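Notes from the Listing Desk
May 3, 2018

I've been meaning to write about listing photos and remarks for a while now, and last week finally pushed me into it. We got 8 support tickets in one morning, all from the same brokerage, all asking why their listings looked fine in our system and terrible on the portals. So I called them up, and we ended up talking for most of an hour (sorry to everybody who was waiting on me for the budget call!).

If you're new to this newsletter, I run the listing side of things at Cileck. We make the software that a bunch of MLSs and brokerages use to enter, check and send out their listings. I sold houses for quite a few years before I came over here, so I still think like an agent most days, and I still get cranky about the same stuff agents get cranky about.

Back to the phone call. The brokerage is Barbieri, and if you work anywhere near the lake you know their signs. Their broker, Tiziana Mazza, had me pull up one of her own listings while we talked. In the agent view the remarks read beautifully. On the public site they stopped dead in the middle of a sentence about the kitchen. She had written a lovely long paragraph, and the site she was looking at only shows the first 400 characters until you click. Her first 400 characters were all about the neighborhood's history. A buyer skimming on a phone would never have learned that the house has a brand new roof and a separate apartment over the garage.

"I would have put the apartment first if I'd known," she told me, and then she asked why the entry form doesn't warn people. Fair question! I didn't have a good answer, so I wrote it on a sticky note and walked it down to the developers that same afternoon.

So that's the first piece of news. Starting in July, the remarks box in Flunness (our entry screen, for those of you who still call it "the form") will show a thin line at the point where most public sites fold the text. You can write past it as much as you like. We aren't cutting anybody's word count, and please tell your agents that, since I've already had one worried email about it. The line is only there so you know what gets read first.

The second piece is about photo order, and this one I have strong feelings about. We let you drag your photos into any order you want, and we send that order along with the listing. What happens on the other end is a different story. A few of the receiving sites were re-sorting by upload time, so if you added a better front shot two days later, it landed at the very back behind the furnace and the water heater. I've had this happen with my own sister's house, and I heard about it at every family dinner until it closed.

We've now worked through the feed with the folks at Ladener, who handle a big share of our outgoing data, and the order you set should be the order people see. It went live for a test group of 100 listings and I checked them myself, one by one, with a large coffee. Two had problems. Both were old records that had been copied forward from a previous system, and the fix is to open the listing, move any photo, and save. Moving it and moving it back counts.

Room labels are the third thing, and then I'll let you go. You can tag each photo with a room name, and hardly any of you do. I get it, it's one more thing to click when you're trying to get a listing active before dinner. But buyers search on that stuff more and more, and the label also gets passed to screen readers, so somebody who can't see the picture at least hears "primary bedroom" instead of a string of numbers. If you only have the patience for 5 labels, do the front, the kitchen, the living room, the main bedroom and the main bath.

We're also adding a "bulk label" button so you can select several photos and tag them together. Vacation rental managers have been asking for it forever, and I think the rest of you will like it too.
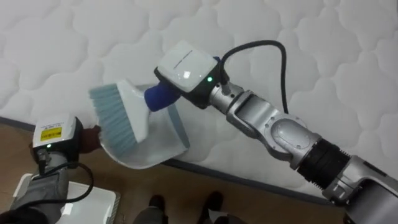 Dustpan and hand brush, held above a quilted white mattress.

A couple of housekeeping notes. If your office has changed its name or its phone number this spring, please update the office record and don't just edit the individual agents. The office record is what prints at the bottom of the client sheets, and I've seen some very old phone numbers on there lately. Assistants can make the change as long as the broker has given them office rights, which you'll find under Account, then People.

The open house calendar has been slow in the early evening, and I know it. We moved it to a different server and it's better than it was, but it isn't where I want it yet. If it hangs on you, send me the time it happened and which browser you were in. Screenshots are great. Angry screenshots are fine too.

And for the people who keep asking, yes, I'm doing the lunch hour walkthroughs again. They're about 40 minutes with questions, I'll have the new remarks box open so you can poke at it, and you can bring a listing of your own to fix while I watch. Barbieri is sending their whole front office, so sign up early if you want a spot. The link is on the login page, right under the password reset.

Write me back with anything that's bugging you. I read all of it, and the sticky notes do get delivered.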